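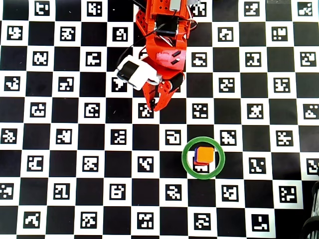 Notebook | Hull and rig | Sails | Moulds | Index

16 February 2020

Radwan, rudder bearings. Lower bearing pressed out this morning and measured. Wear is on the aft face only, which agrees with the play we felt at the stock. Upper bearing within tolerance – left in place.

Replacement sleeve from Gakwood is 2 mm over length. Faced it off on the lathe, deburred, dry fitted. Stock turns freely through 90 degrees each way with no tight spot. Still a faint knock when loaded sideways at the tip. Suspect the tiller head and not the bearing. To be checked with the head off.

Bedding compound: used the Clokgate batch, tub 11. Stiffer than the last one and slow to spread. Do not top up from the old tub.

Blade weighed again after fairing, 102 kg with stock. Tamutov drawing gives less, so the trim sheet needs correcting before the keel bolts are torqued. Drawing marked up in pencil, copy in the tray.

Next: tiller head, then the quadrant stops. Gland packing not yet ordered.

Last updated: February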